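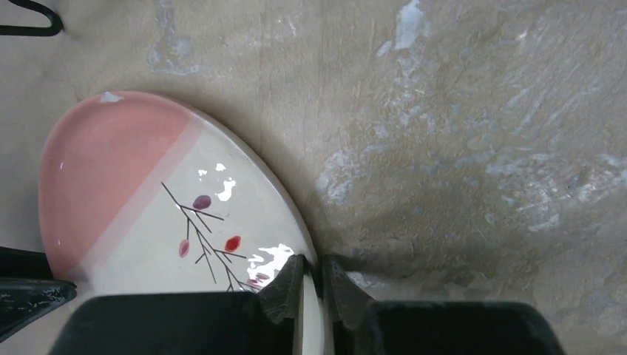 2018-12-11

Cel transfer, reel B of the Grusodano short. Second pass after the rescan.

Starting point: the print WQ (Wenceslao Quiroga) brought over in September is the only one we have with the chase sequence intact. The negative is lost as far as anyone has been able to establish. Reel A was finished last month and is on the shelf drive. Reel B is the reel with the chase, the falling piano and the end title, and it is in worse condition than A by a good margin. Edge damage on the soundtrack side for most of the first third, one old cement splice, and magenta shift throughout, heavier towards the tail.

Frame count from the scanner log is 2,191. My own count from the footage counter agrees once the leader is taken off. The earlier scan came out short and I put that down to the splice jumping the gate. The rescan was run at half speed over the splice and the missing frames are there.

Registration

Perforations on the damaged side are not usable as a reference. I switched the stabiliser to the opposite side and took a single perf as the anchor. Result is steady to the eye at full size, with a slight vertical drift that shows only when the background is a held painting and the camera is locked off. In the pan shots it can't be seen. Left it alone in the pans. Corrected it by hand in the three held shots, using the corner of the painted fence as the tracking point in the first and the window ledge in the other two.

Care needed here. Some of the movement is original. The cels were photographed on pegs with a bit of play in them and the character weaves very slightly against the background even when standing still. If the whole image is locked to the background, the weave in the cel stays, as it should. If the tracker picks up the character line it removes the weave from the character and gives it to the background, and the shot looks wrong in a way that is hard to name. The first automatic pass did exactly this on the doorway shot. Discarded. Masks are now drawn round the character before tracking, loose, with a wide feather.

Dust and dirt

The automatic dirt filter is off for the whole reel. On reel A it ate the speed lines in the run cycle, and also two of the bird's eye highlights, which were single-frame white dots and look like dust to any filter that compares one frame with its neighbours. MP (Maximiliano Painemal) found the eye highlights when comparing against the print on the flatbed. I had missed them.

Working manually instead. Rules I am using, so that whoever takes over keeps to the same ones:

Dust on the film (moves or lasts one frame, sharp edge, not in the plane of the artwork): remove.
Dust on the cel or under the platen glass (stays with the artwork across two or more exposures): leave.
Cel shadows, Newton rings from the platen: leave.
Paint flashes where the inker missed a patch for one drawing: leave.
Scratches along the length of the film: remove where there is clean picture on both sides to fill from, reduce otherwise.
Splice marks: reduce, do not rebuild.

There are 408 frames with dirt I would call objectionable. The rest can be dealt with in a light pass. So far the chase is complete up to the bridge. The piano has not been touched.

The speed lines deserve a note of their own. They are drybrush, done on the cel with a nearly empty brush, and no two drawings match. In the run across the field they appear on twos and change completely each time. Any process that averages across frames will soften them into a grey smear. I did one test with temporal noise reduction at its lowest setting and the drybrush lost its hairs. Grain stays.

Timing

The exposure pattern for the chase, read off frame by frame:

Bird's run cycle: on ones, eight drawings, repeated.
Cat's run: on twos, goes to ones for the skid.
Skid to stop: ones, with a hold at the end on a single drawing plus blink.
Take at the cliff edge: one anticipation drawing, one smear, then the stretched pose.

The smear drawing is up for one frame only. It has two heads and what I first read as a damaged left arm. The arm is drawn like that. I have marked the frame in the log as DO NOT REPAIR, with WQ's initials next to mine, as the outside contractor on reel A had tidied up a similar drawing and we had to go back to the raw scan to recover it.

One thing I can't settle. Between the skid and the take there is a drawing that appears twice, not consecutively, with one other drawing between. It reads as a slight stutter. It could be a camera operator's error on the day or it could be deliberate, to give a tremble before the take. The same trick is used, more clearly, in the other Grusodano short when the cat hears the door. WQ thinks deliberate. MP thinks error. It is on the film and stays on the film whichever is right, so the question only matters for the notes.

Colour

The fade is not even. Cyan and yellow layers have both lost density, cyan more, and the loss gets heavier from the head of the reel to the tail. I set a base correction on the first background (village street, morning) and a second on the last (same street, evening), and ran a ramp between. The ramp is only approximate. It is right at the head, right at the tail and slightly green for a stretch in the middle. I broke the middle up and keyed it shot by shot.

Reference for the cat is the one surviving cel from the estate, which we photographed under the same lamps as last time. The grey on the cel is warmer than I had been setting it. The belly is off-white with a touch of yellow, and some of that may be age in the paint. I took the grey from the cel at face value and brought the belly halfway back. That is a guess and is logged as a guess.

No reference exists for the bird. I have matched it to reel A, where we worked from the lobby card. Lobby cards are poor evidence, they were coloured by the printer with whatever was to hand, but at least the two reels will agree.

The backgrounds are the best thing on the reel. They are credited to Pavlović and there is a good deal of work in them that the faded print hides altogether. With the blue brought back the distant hills separate into three planes where I had seen one. There is a signature or some scribble on the mill wall, visible during the second pan for long enough to read if it were sharper. It is not sharp. I made an enlargement and could not get any letters from it.

Sound

Optical track is variable area, scanned as image along with the picture. Damage on that side gives a burst of crackle at each broken perf for the first third. De-crackled in two light passes. One heavier pass took the top off the woodblock hits, which the run cycle is timed to, so that was rejected.

Sync checked at the bridge (first woodblock), the piano (impact) and the end title (cymbal). Bridge and title are dead on. The piano is one frame late. I went back to the print on the flatbed and it is one frame late there too. Not corrected. I suspect it was cut that way to let the eye get the hit first, but I have no document to back that up.

There is a low hum under the music from start to finish. Notched lightly. It is still audible in the silence before the fall and I would sooner have it audible than leave a hole in the room tone.

Storage and housekeeping

Raw scan copied twice, checksums match. Working files are on the second machine in Gasby format with the project named for the reel and today's pass. Please do not rename folders while a pass is open. The link to the masks broke on reel A for that reason and it cost an afternoon.

Trello board updated: registration moved to done, dirt in progress, colour in progress, sound waiting for review. I have taken the old reel A cards off the board as they were being mistaken for current ones. They are archived and can be got back.

Scanner lamp is at more than 1,000 hours. It is within limits but the last flat field showed some fall-off in the corners, worse at lower right. Run a new flat field before the title cards are rescanned. The titles are white on black and fall-off will show there first.

Print is back in its can, wound tails out, emulsion in. Vinegar smell is slight, no worse than in September. Strip in the can to be read next week.

To do

Dirt pass from the bridge to the piano (me).
Check the masks on the doorway shot again at full size, left side of the cat's tail especially. The feather may be catching the door frame.
MP to compare the cliff take with the flatbed, frame by frame, before anything else is done to it.
WQ to ask the estate whether the exposure sheets survive. Even one page for the chase would answer the question of the repeated drawing.
Re-key the middle section once the dirt is out. The green is small but I can see it on the big monitor in the pond shot.
End title: the last two frames are torn diagonally. Options are to hold the previous frame or leave the tear. The title is static so a hold would do no harm to the animation, but it has to go in the log either way.

Stopped at the bridge, frame marked in the log. Scanner off, flatbed covered.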